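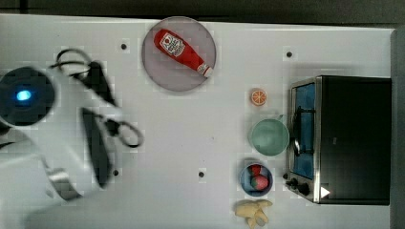

Plate, pale pinkish-lavender, thin raised rim.

Prurnton Tableware Rental: Questions We Get

Last updated 11/14/22

What do you rent?
Plates, bowls, serving dishes, flatware and glasses. We do not rent tents, chairs, dance floors or uncles to carry them.

How far ahead should I book?
Three weeks is comfortable. May is its own country, what with the graduations and the weddings, and by the time you read this somebody's mother has probably booked most of it. Call anyway. Mothers cancel.

Is there a minimum order?
Yes, $70 before delivery. If you need four soup bowls for a Tuesday-night sort of dinner, we admire you, but your neighbor has soup bowls.

How many place settings can you do?
Up to 210 in plain white. The colored plates run out sooner, and we won't promise a full matching set for a party over 70. You can mix two colors. Guests will think you meant it.

Will the color match my napkins?
Maybe. Screens lie, and so do napkins. Come by the Chukwu Street counter with one in your hand and hold it up against the real thing. Please don't mail us a napkin. We have a drawer of them now.

Do I have to wash everything before I return it?
Scrape and rinse, then put it back in the crate it came in. We do the real washing. "Rinse" means water. A plate that has spent the weekend in your garage under a layer of dried hummus gets a $3 cleaning charge, and there's one charge per plate, so it adds up faster than people expect.

What if I break something?
You pay the replacement price on your order sheet. Chips count as breaks. A chip you've turned toward the bottom of the stack also counts, and we will find it, since we unpack from the bottom.

Can I buy the damage waiver afterward?
No. We get asked this mostly by people calling from parking lots.

Do you deliver?
Inside Prurnton, yes, and out as far as Itia if the order is over $200. Delivery goes to your front door or loading dock. Stairs are extra. Tell us about the stairs when you book — the driver will notice them either way.

I'm missing a fork. What now?
Look in the trash. We're serious. Forks go out with the paper napkins at the end of the night, usually while somebody is being helpful. If it doesn't turn up, you pay for one fork and life goes on.

Can the plates go in the microwave or oven?
Microwave, fine, unless the plate has a metallic edge. Oven, no. Keeping food warm on low is still the oven.

Are your bowls the Jasance line?
The older white ones are. We stopped buying them when the footed bowl was dropped, so if you rented those before and want the same again, say so on the phone and we'll set them aside while they last.

Who do I call if something goes wrong on the day?
The number on your order sheet. It goes to Zihan Fang, who is patient until 9 p.m. After that, leave a message and count your forks.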